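Liette Cormier
13th September

I want to write a few posts about losing an account to a stolen phone number, because it happened to me in February and I still meet people who do not know it is possible. My English is not perfect, please be patient with me.

One evening my phone lost the network. I thought it was a fault in our street. I restarted it, I took the SIM card out and put it back, and then I went to bed. This was my first mistake.

In the morning I had 56 emails. Most of them were from services telling me that my password was changed, or that somebody had asked to change it. The network was still missing on the phone.

What had happened is called a SIM swap. A person contacts your mobile company, says he is you, says the phone is lost, and asks to move the number to a new card. If the company believes him, all your calls and text messages go to him. Also the codes.

I used text message codes for almost everything. My email, my shop account on Trendstead, my notes on Ernari, the messaging app where my whole family is. I believed I was very safe with this.

The messaging app was the worst. He registered it on his own phone with my number and wrote to my contacts asking for money. My cousin Zachary Beaudoin received "I have a problem with my card, can you send me 333 until tomorrow". He telephoned my husband to ask if I was all right. I am very thankful to him for this call.

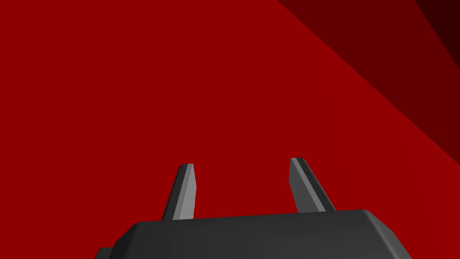
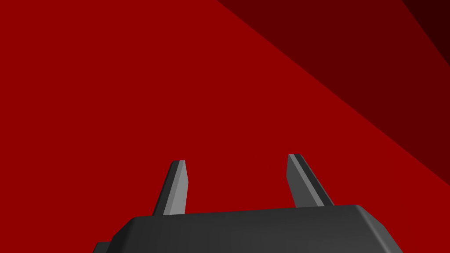 Liette Cormier

Now the part which is maybe useful for you. If your phone suddenly has no network, and other people in the same house with the same company have it, call the company from another phone immediately. Do not wait for the morning as I did.

Say the words "SIM swap". When I said "my phone does not work" I was sent to the technical department and waited 70 minutes. When my husband called again and said "SIM swap", we spoke with the fraud department very quickly.

Ask them to block the number first and to explain later. Then ask for a note on the account that no new card can be given without a visit to a shop with your passport. Not every company offers it. Mine did, but I had to ask.

After this, the email. All the other accounts can be reset through the email, so it is the one to save before the others. Change the password, log out all devices, and look in the settings for forwarding rules. I found one there. All my letters with the word "invoice" were being copied to an address I did not know.

Rodel Sison asked me under the earlier post how I got the messaging app back. When the number was mine again, I installed the app and registered as usual. That logged the other person out. But he had set a PIN on it, so I had to wait until the app let me in without it. So please set this PIN yourself today, it is in the account settings and is called two-step verification.

Also write to your contacts in some other way while you wait. I sent an email to everybody, and Brittany Melnyk put a message in our group for the parents of the school. Two people had already answered him, but they had not sent anything.

For the codes I now use an authenticator app. The codes are made on the phone itself and do not travel by text message, so the number alone is not enough to get them. I printed the backup codes on paper and they are in the drawer with the birth certificates.

I moved 4 accounts the first evening and the rest during the next weeks. Some shops still offer only text messages. For those I use a long password and I removed the saved bank card – a little less comfortable, but I can type a card number.

Gunnlaugur Bech writes that an eSIM cannot be stolen like this. I am sorry, but I think it is not correct. Nobody can take it out of your phone, that is true, but the company can still move the number to another eSIM if it believes the wrong person. The note on the account is needed there too.

I still do not know how he had my date of birth and address. The company did not tell me what he said to them. I asked in writing two times and received the same letter two times.

If you have questions, write them under this post, please. I answer in the evenings. And if somebody knows how to get back old photos from a group chat when there was no backup, I would be very glad to hear it.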